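**Murham, 13 April 2024**

The Murham farmers market will move to the Stisance parking lot on Diletden Road for the rest of the season, the town said. The old site on Kiss Street is closed while crews replace a water main.

The new lot has room for 60 stalls and 300 cars. Parking is free for the first 2 hours. Opening times stay the same, and the bus stop on Diletden Road is a short walk from the entrance.

Vendors were told of the change in March. Most have agreed to move, though the fish stall and one of the bakers have not yet decided.

The town will also stop paying for plastic bags at the market. It has ordered 800 cloth bags, which will be handed out at the information table until they run out. Shoppers can bring their own bags too.
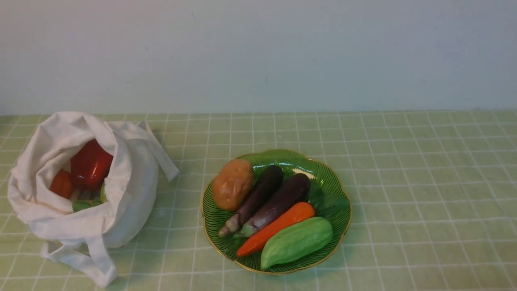
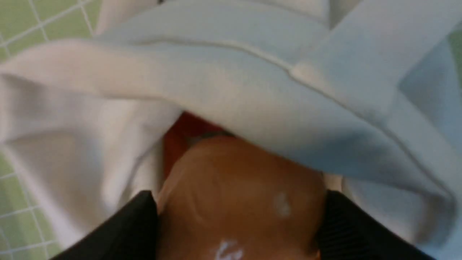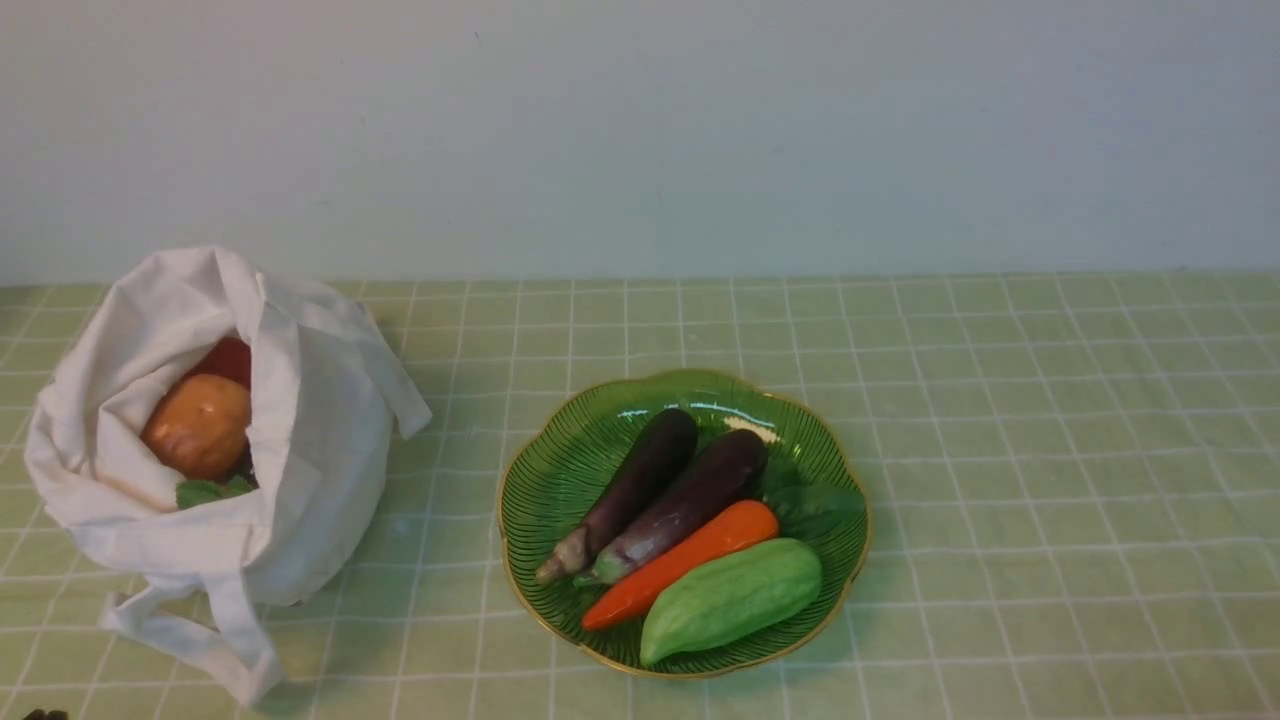 Work on Kiss Street is expected to last through the fall. The sidewalk on the north side will stay open, but drivers should use Diletden Road. Residents will get a letter before their water is shut off. The town has not said whether the market will go back to its old site next year.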